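Skukus Planner: Frequently Asked Questions

What does Skukus do?
It plans whole-body motion for humanoids that share a load with a person. You give it a goal and it works out steps, arm poses and grip force together, which is the fun part!

Which robots does it run on?
Anything with a Trukedach driver. Two-legged models get the full balance solver; wheeled bases skip it.

How fast does it replan?
The arm loop runs at 700 Hz. Footsteps are slower, with nearly 506 candidates scored per cycle on the default settings.

Can I replay a session?
Yes, and please do! Logs open in Ekasura, and you can scrub through contact forces joint by joint.

Does it handle a person on the other end of a table?
Yes, this is our favorite case. Load the shared_carry profile and set partner_mode to 2. The planner treats the tabletop as one rigid body with hands at both sides.

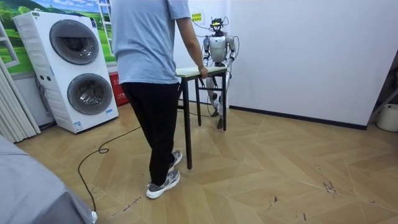

Shi wrote to ask whether the planner should lead or follow, saying that follow mode felt smoother but lagged on turns. We agree! Try raising yaw_gain a little first. The fix for the lag is tracked in issue 1767.

Is there a simulator?
Yes, it ships with the June build.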